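Chapter 5
Chores as a Test of Manipulation

Putting things away is the chore most often used to ask whether a machine can work in a home. It needs three skills: finding the object, holding it, and letting go in the right place. On a shop floor the same job is called bin loading.

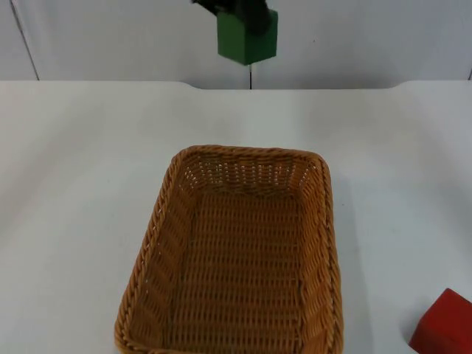
Success rates depend heavily on what is being handled. Foam blocks forgive a poor grip – socks and wet cups do not. In the Furum trials, a system trained on 3,000 block placements was then given 500 household items and had to be retuned for most of them.

Section 5.1 defines the task. Section 5.2 covers grip force and release. Section 5.3 compares the Furum results with those from the Lerusik packing line.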